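Sidewalk Robot Stoppages and Curb Strip Incidents: Frequently Asked Questions
Brarthorpe Delivery Pilot

Updated after the April pause. If your question isn't answered here, use the contact form at the bottom of the main pilot page.

What happened?

A Fultero delivery robot left the pavement, crossed the cobblestone strip and came to a stop with its front wheels on the road. It had been following the pavement beside the long brick building. A car stopped behind it. There was no contact and no one was hurt. The robot was carrying one order, which was delivered later by hand.

Was this the only time?

No. When we went back through the logs we found 9 events in which a robot moved toward the road when it should have kept straight. In eight of them the robot stopped on the pavement side of the cobblestones. The ninth is the one described above.

Why did the robot turn?

The robot uses its forward camera and a distance sensor to decide where the pavement ends. All 9 events happened in low sun, with the robot heading into the light. Under those conditions the camera exposure drops to cope with the glare, and dark areas in the picture lose their detail. The software then marked strong shadows on the pavement as obstacles. It planned a path around them, and the side with the most open space was the road side.

Doesn't the distance sensor know a shadow is flat?

It does, and it reported the ground as clear. The trouble was in how the two readings were combined. Software release 188 gave the camera more weight than before, so that the robots would do a better job of avoiding puddles and loose leaves. With that change, a camera warning could outvote a clear reading from the distance sensor. The earlier release did not do this.

Why didn't the cobblestones stop it?

They were never meant to work as a barrier. The robot's wheels can handle small changes in height and rough surfaces, and the strip is well within what they can cross. On our route map the strip was entered as "uneven, passable." It should have been entered as a boundary. That was a mapping error on our side, separate from the camera problem, and either one alone would probably not have put the robot in the road.
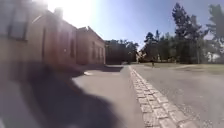

The map entry has been corrected for the whole route, including the far stretch toward the trees. A robot that reaches a boundary now has to stop and call an operator before it does anything else. It can't plan a path over one, whatever the camera says.

Was an operator watching?

An operator was on duty but was not watching that robot's video at the time. Operators cover several robots and are called in when one asks for help. This robot did not ask, as its software considered the detour normal. The first alert came when the wheels touched the road surface and the location check failed. The operator pressed the remote stop 20 seconds after the alert.

Twenty seconds seems like a long time.

We agree. Part of it was the time needed to open the video and work out which way the robot was facing, with the sun straight in the lens. The robot had already stopped moving by then, but the operator couldn't be sure of that from the picture. The operator screen now shows wheel speed next to the video, and leaving the route sets off an automatic stop with no operator action needed.

Are the robots running now?

Yes, on limited hours. They do not run on this route during the low-sun periods in the morning and evening. The hours are adjusted each week and are shown in the app. Saturday service is midday only.

What has been changed so far?

All robots have been moved off release 188. The replacement release requires the distance sensor to agree before a dark area is treated as an obstacle, unless the robot is already moving at its slowest speed.

The cobblestone strip is mapped as a boundary.

The camera hood is longer. This cuts some of the glare when the sun is to one side. It does very little when the robot is driving straight at the sun, which is why the hours are still limited.

The robot slows to walking pace when the camera reports overexposure, and stops if the condition lasts.

How was the fix tested?

Shezi, the company that maintains our robots, replayed 263 recorded runs through the new software, including all 9 events. None of the replays produced a path across the strip. After that, a robot was driven on the real route in low sun with a person walking beside it holding a stop switch. It hesitated at several shadows and once stopped completely and had to be restarted. It did not turn toward the road.

So it still stops for shadows?

Sometimes, yes. You may find a robot standing still on the pavement in bright sun with nothing in front of it. We would like to fix this, but a needless stop is the safer fault of the two and it has been given a lower priority.

What should I do if a robot is stopped on the pavement?

Walk around it if there is room. If it is blocking a wheelchair or a stroller, press and hold the gray button on the back. This releases the brakes so the robot can be rolled to the building side. Don't roll it onto the cobblestones.

What should I do if a robot is in the road?

Stay out of the road yourself. Call the number printed on the robot's lid and give the unit number below it. The operator can stop the robot and switch on its flashing lights. If there is an immediate danger to traffic, call emergency services first.

I drive on this road. Is there anything I should watch for?

Treat a robot near the cobblestones as you would a pedestrian near the edge of the road. Each one carries an orange flag, but the flag is hard to see against the sun.

Do other routes have the same problem?

The Hullora route has a raised curb along its full length, and its map already listed the curb as a boundary. No similar events were found there. The software was replaced on those robots anyway.

Will the video from the incident be released?

Not at present. It shows the license plate of the car that stopped. The driver has been sent a copy on request.

When will full hours come back?

No date has been set. We want a full month of supervised low-sun runs without a turn toward the road, and cloudy days don't count toward that total. Changes will be posted on this page and in the app.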